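Search this guide
Enter keyword
Last updated August 18, 2023

Section 3: Setting up the counter and filling the fruit bowl

I rent out the little Stirnilside kitchen for short stays, and this section of the house guide is the one I rewrite most often. It covers the bowl, the towel and the stretch of white counter along the tiled wall. If you've already done Section 2 (the kettle and the drawer that sticks), carry on from there.

What you'll need: the scalloped bowl, the big checkered towel with the fringe, a soft cloth, and whatever fruit you brought home. The bowl came from Betus, a secondhand shop in Lenden that I can't walk past, and the towel is a Charpentier one. I bought 2 of those and one is usually in the wash, so check the line before you go digging through the closet.

3.1 Laying out the fruit

1. Wipe the counter and let it dry. I use warm water with a drop of dish soap and nothing stronger.

2. Spread the towel flat with the fringe toward you. It's fine if the fringe hangs over the front edge -- I like it that way, and it catches drips.

3. Rinse the fruit and set it out on the towel with a little space between pieces. Mandarins can go anywhere. Plums and grapes like to roll, so give them the middle. Stand the bowl at the back by the wall until you're ready for it.

Note: Longans look a bit like tiny tan potatoes and guests have asked me whether they're nuts. They're fruit! Crack the thin shell with your thumbnail, and don't eat the seed.

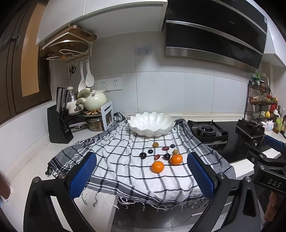

4. Go over everything once with the soft cloth, plums last. They bruise if you press, and a bruised plum will have the whole bowl smelling like jam by the next afternoon.

5. Put anything split or squishy in the compost pail under the sink.

3.2 Filling the bowl

1. Move the bowl out onto the bare counter and push the towel over to one side. The wavy rim chips if you knock it on the tile (ask me how I know), so use both hands and keep a bit of distance from the wall.

2. Heaviest pieces first, small ones on top. Grapes can tuck into the gaps.

Caution: Don't put the bowl in the dishwasher or the microwave. Hand wash only, and no scouring pads.

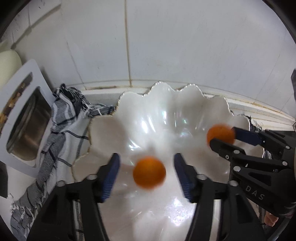

3. Wash the bowl at the end of your stay, even if it only held mandarins. The thin gold line around the rim is the part I fuss over, so dab it dry and leave the rubbing for the inside. While you're there, give the joint between the counter and the wall a going-over with the old toothbrush. Brown stains build up along that strip and I have never once gotten ahead of them -- any help is welcome.

4. Shake the towel out over the back step and hang it up. Wash it cold with other darks and lights, it doesn't seem to care. Don't trim the fringe, even the frayed bits.

Note: In December the kitchen runs warm with the heating on, so buy less fruit and eat the plums first. Mandarins will keep longer in the fridge.

For the trash and compost pickup, go to Section 4.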